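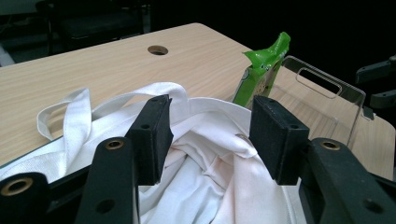 Gripper over the mouth of the tote, snack packet and clear box behind.

Re: Pads slipping on cloth, and a nasty pinch

Hi Jordan, hi all,

Jordan Lambert wrote:
> We've had the left finger on our Anard hand-held start to lag behind
> the right one when it closes. Fine on boxes, hopeless on fabric. On one
> go it let go of a bag handle and then snapped shut on my thumb. No
> blood but a proper bruise. Has anyone else seen this? I've swapped the
> pads and it made no difference.

Ouch, sorry about the thumb! Yes, we've had the very same thing here at Wainwright, and I spent most of June blaming the pads as well. They're the obvious suspect (ours are the fuzzy dark ones and they pick up lint like mad), so I cleaned them, then changed them, then changed them again, and the wretched thing still dropped the bag.

In our case it was a bushing. If you look at the linkage arms you'll see the brass eyelets where they pivot. One of ours had worked its way a tiny bit proud of the plastic, so the arm was catching on it. You pull the trigger, one finger sticks, you naturally pull harder, and then it frees itself all at once - bang, thumb. With a stiff box you barely notice as the box just shuffles across and centres itself. A canvas tote bunches up in the gap and you end up pinching one layer when you wanted two, or nothing at all.

What I'd do, for what it's worth:

Take the pads off and work the trigger very slowly with nothing in the way. Ours had a little tick you could feel but not hear. Then wiggle each arm sideways at the pivot. If one moves more than its partner, there's your culprit. We pressed ours back in with a vice and it lasted 40 cycles before creeping out again, so please don't bother with that. The replacement arm from Trevoris has done 1,000 now and still feels smooth.

Until it's fixed I'd keep your free hand well out of it. I had got into the habit of holding the mouth of the bag open with my fingers while I lined up the pads, and I've stopped. Prop it open first, hand away, then close. It's slower and the handles flop about all over the table, but there we are.

One question back to you - is yours the older arm with the 2 mm wall round the bushing, or the thicker one? I'd love to know if the thick ones do it too, as we've got a pair waiting to go on.

Cheers,
Celeste

Celeste Barrientos
Wainwright handling bench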